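Pushing shapes with one rod: our club's Tuesday build, step by step

We get asked about this one at every open house, so I finally wrote it up.
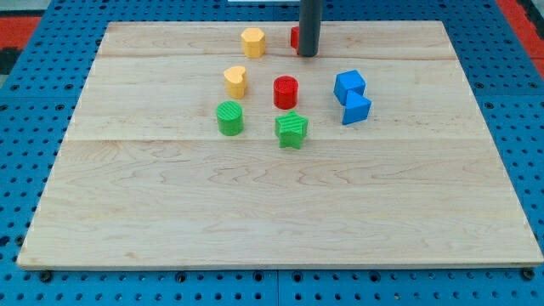
Colored blocks on the board, rod near the back.

Our club's project this year is called Gosling. It's a pushing task: the arm has a plain rod on the end, no fingers, and it has to shove plastic shapes where you tell it to. Sounds easy, right? I thought so too (I was wrong for most of April).

What you need: an arm you can send x/y positions to, a straight rod with a rounded end, a flat board, and some small blocks in a few shapes and colors. Ours have a cylinder, a star, a heart, a cube and so on, with fine ridges on top. You want a mix, and I'll get to why.

Step 1. Get the board down flat and keep it there. Ours is pale wood made of planks, sitting on a blue perforated panel. Run a fingernail over the seams before you do anything else. If you can feel one, sand it, or a block will catch on it halfway across and you'll spend an evening blaming your code!

Step 2. Set the rod height. Bring it down slowly until a slip of paper just drags, then back it off a hair. Save that number as your push height and write it on tape somewhere. Our travel height is 22 mm above that, enough to clear the blocks when the rod moves between pushes.

Step 3. Calibrate. Touch the rod to the four corners of the board and save each position. We use a little script called Gakau that turns those into board coordinates. Then send the rod to the middle and check with a ruler. Don't skip the ruler.

Step 4. Drive it by hand first. Start with one cylinder and push it in a straight line. It'll drift off to one side, so make short pushes and reposition. Everybody in the club does 10 of these before they get a second block. Then try the star, which spins if you hit a point off center, and the triangle, which is its own adventure. Cubes are nice as long as you push the middle of a face.

Step 5. Record your runs. Save the rod position and the camera picture together, plus a short sentence saying what you were trying to do ("push the green star next to the heart"). We have 2,166 saved so far, and 896 of those I'd call clean. Keep the messy ones in a separate folder, they're handy later.

Step 6. Mix up the layout between runs. Leave a few blocks bunched together and a couple off on their own. Getting one piece out of a cluster without dragging its neighbors along is the hardest part, so practice that plenty.

Next up is training on the clean set, and I'll post that part once Gosling can reliably find the heart.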